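Felt on the Table: Your Questions, My Answers
February 2019
8 min read
By the Grastport Table blog

I get a lot of mail about the big felt-covered table in my workroom. Most of it asks the same handful of things, so I've put the answers in one place. I'll add to it when I get around to it (my track record on that is not great).

Why do you cover the table at all?

Noise, mostly! The bare top was loud. Every pair of scissors I put down sounded like I'd dropped a toolbox, and small round things rolled off and went under the radiator. Felt quiets it all down, and a hairbrush stays where you leave it. I also like being able to push a pile around without thinking about scratches.

What kind of felt is it, and how much did you buy?

I bought mine off the bolt at Getton, the fabric place two streets over from me. The color is a dark teal blue. I paid 36 dollars for the piece, and that included the end of the bolt, which they threw in. Go wider than you think you need. My first try was too narrow and I spent a whole August tugging it back and forth to hide one corner or another.

Doesn't it get covered in lint?

Oh, yes. Dark felt shows everything, and white thread is the worst. I go over it with a sticky roller before I start sorting, and every so often I take the whole thing outside and shake it. I don't wash it. I washed one once and it came back the size of a bath mat.

What do you use the table for?

Sorting the odds and ends drawer, and packing up little parcels for family. Anything in the house that doesn't have a home ends up on the felt sooner or later, and then I have to decide about it. I keep the middle clear and push things to the back and sides, so I've always got room to wrap something or fold something. That one habit has helped me more than any set of bins I ever bought, and I've bought plenty.

How do you decide what stays?

I ask myself if I'd go looking for it. If I'd get up from the couch to find it, it stays. If I'd just buy another one or do without, it goes in the giveaway bag. Gifts I feel guilty about get one more season in the closet, and then they go too. I set a kitchen timer for 40 minutes and quit when it rings, even if I'm in the middle of something, or I'd be there until supper and cranky about it.

What about packaging? Do you keep boxes?

Small ones, yes, way too many of them. A pretty printed box is very hard for me to throw out. I keep them for buttons and cords and for wrapping presents in. Plain shipping boxes get flattened right away. My rule is that a box has to have something in it by the end of the month, and I break that rule all the time.

Do you really use binder clips on bags?

I do, and I'm not going back. The fancy plastic bag clips I ordered from Drunino snapped on me one after another. A binder clip from the desk drawer holds a bag shut just fine, and it's easy to find again when it's a bright color. I use the medium size for most things and the big ones for flour. 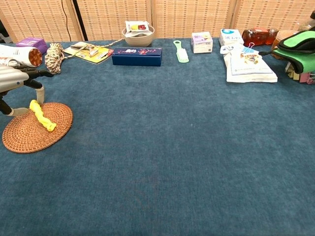
Back edge of the felt, with the clipped bag over toward the right and the yellow cloth on the coaster at left.

Is that coaster just for drinks?

Hardly ever for drinks! I like a round woven rattan one as a landing spot for whatever I'm using at the moment, usually a cloth. It marks off a little area on all that blue and my hand learns where to go. Mine came in a set from a shop called Upadhyay and the others are scattered around the house under plants.

Where did you get the folding screen?

A yard sale. It has four woven beige panels with darker strips between them, and I stand it behind the table so I don't have to look at the rest of the room while I'm sorting. I talked the seller down from 69 dollars and then couldn't fit it in the car, so that was a long walk home. If you're buying one, open it all the way before you pay and check the hinges.

How should I store rope so it doesn't tangle?

Coil it loosely and leave one end hanging out so you can find it. I don't tie mine off, but plenty of people wrap the end around the middle a couple of times, and that works too. Just don't stuff it in a drawer. I did that with a clothesline years ago and ended up cutting it.

Can I use a tablecloth if I can't find felt?

Sure, if it's a heavy one. Thin cotton slides around and bunches up under your elbows. An old wool blanket is pretty good, and you may already own one. Put a grippy rug pad underneath and it'll stay put.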